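Field Organizers Wanted, Karer District
Posted 14 Nov 2020

The Wamano campaign is hiring field organizers ahead of the July vote for the regional assembly. The posts are paid and run until the count is finished. You do not need to be a party member.
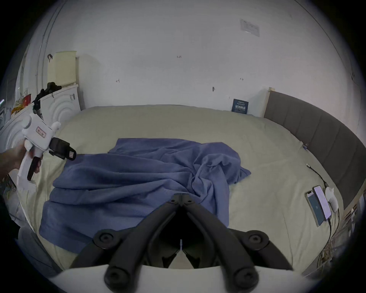
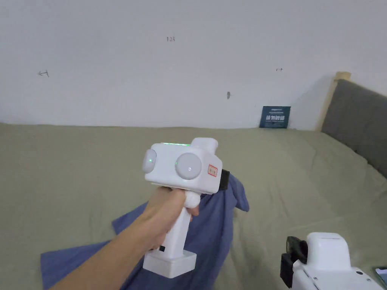
Organizers will each be given a part of the district and will plan the door-to-door work there. Karer has 4,000 registered voters, and 786 of them did not vote last time. Those are the doors we want knocked on first. Most of the job is walking, talking and writing up notes the same evening. Visiting teams from Prallon will need somewhere to sleep, so tell us if you have a spare bed with a sheet and a blanket — we pay 93 a week to hosts, and it does not affect your application.

You should be able to work evenings, speak to strangers politely and keep voter lists private. A driver's license is useful for the farms north of Canpolat. Past campaign work is welcome but not required.

To apply, send one page on yourself, no more than 300 words, to Ragnvald Myklebust at the Karer office. Name two people we can call. Interviews are by phone.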